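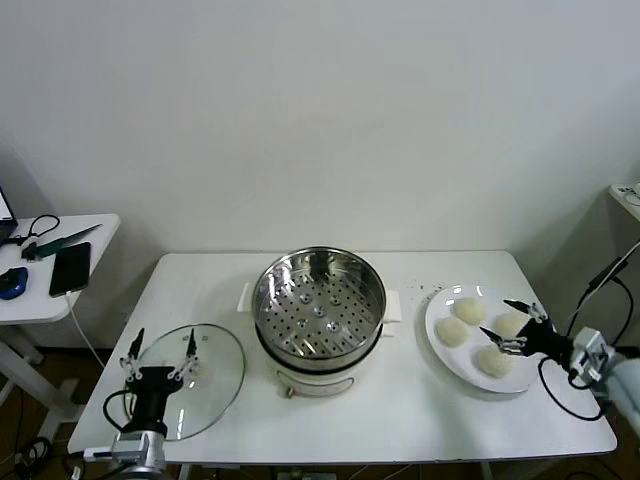 # Two channels hum when laptop and mixer share one power strip

Hello all. I play small parties in the Troramdale area and I have a two-channel Gyamfi mixer, bought used. When the laptop runs on battery, the sound is clean. When I plug the charger in the same power strip as the mixer, I hear a low hum in both speakers, also with all faders down. I changed the RCA cables already and it made no difference. The speakers are active ones from Brulteo, connected with XLR, 10 metres each side. Is the mixer broken, or is it the charger? I have a booking in May and I would like to solve it before.

**Posted by ilteo_fader, November 12, 2020**

---

**slowcrossfade**

This sounds to me like a ground loop. The charger has an earth pin, the mixer has one too, and the USB cable joins them a second time. Please try these steps in order:

1. Keep the charger in, but pull the USB cable out of the mixer. If the hum stops, the loop goes through USB.
2. Put a USB isolator between laptop and mixer. Check first that it supports the speed your mixer needs – the cheap ones are often too slow for audio and you will get dropouts.
3. If the hum stays without USB, put an isolation transformer in each XLR line, close to the speaker.

Do not remove the earth pin from any plug. I have seen this advice on other forums and it is dangerous.

I had the same problem for 13 months with an older mixer, and step 2 was enough for me. The isolator cost more than I wanted to pay, but I use it still.

---

**pa_hire_north**

just run on battery for the gig, most sets are short anyway. or buy a better mixer

---

**kabelsalat12**

I agree with slowcrossfade, only one small addition. Look also if your charger has two pins or three. With a two-pin charger the noise is usually higher, more like a whine, and then an isolator helps less. In that case I would borrow another charger of the same voltage and compare.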